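Duvmont arm kit, first fortnight

23/06/2021

Right, quick one as I've got a train at six and I promised Timo I'd write this up before the return window shuts.

So we bought the Duvmont. The desktop arm kit with the two-finger gripper and the wrist camera, 2,599 all in from Fomer, who seem to be the only people shipping it over here. You can get it for 1,741 without the camera and the gripper upgrade. Igor wanted the cheap one. Igor was outvoted.

Unboxing and build

Two boxes, one a bit squashed, nothing broken. Build took me an evening and a half. The manual is a PDF and the PDF is fine up to the belt section, where it goes from "fit belt" to a finished arm with nothing in between. Emailed Fomer, got a reply next morning from a Minttu Rantala with a proper drawing attached. Top marks for that. Why the drawing isn't in the manual, no idea.

Screws are decent. Bag of spares, all labelled. One hex key in the kit is soft as cheese, use your own.

Belt tension matters more than you'd think. I had mine too slack and the arm did a little nod every time it stopped. Tightened it, nod gone. Then overtightened it and it whined. Backed off a quarter turn and left well alone.

The gripper

This is what you're paying for. Two parallel fingers, black, chunky body. They close evenly, and they stay parallel, which the old Bendance one never did (Radosław still has it in a drawer and won't let me bin it). Force setting is a slider from nought to a hundred. I leave it at 50 for most things and go up to 70 for anything slippery. Over that it squeals.

Soft things are still a pain. Sponge, fine. Folded cloth, it gets it most of the time and then drops it over the edge of the table to spite me.

The camera

Was most worried about this bit and I like it best. It sits at the wrist and looks out past the gripper, so the fingers are always in view and you can line up on something without walking round the table. The view is wide, so you get a lot of the room as well. Handy for seeing which way the arm's pointing, less handy if you're sending clips to anyone and haven't tidied.

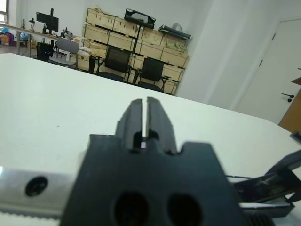
Software

Bit of a mess. Installer wanted an update, then the update wanted the installer. Got there. Once it's running the teach mode is lovely: grab the arm, move it, press the button, move it, press again, play back. Edmund had it doing a pick and place before I'd finished my tea and he's never touched one before.

Things that annoyed me:

No undo in teach mode. Get step nine wrong and you're starting over.

Camera preview freezes if you resize the window. Restart the app, comes back.

Emergency stop is on a lead that's far too short. I've put an extention on it.

Versus the Witkowska

People will ask. I had a Witkowska on loan last November and it's quieter and the software is miles ahead. But the gripper is an extra and so is the camera mount, and by the time you've added both you're well past the Duvmont price. If you only want to move a pen about, get the Witkowska. For picking stuff up I'd have this.

Keeping it?

Yes. Igor still says we should have got the cheap one and stuck a webcam on with tape. He's welcome to try.

Will do a seperate post on the teach mode when they've sorted the undo. Fomer say next release, no date. Comments are open, I'll answer from the train if the signal holds.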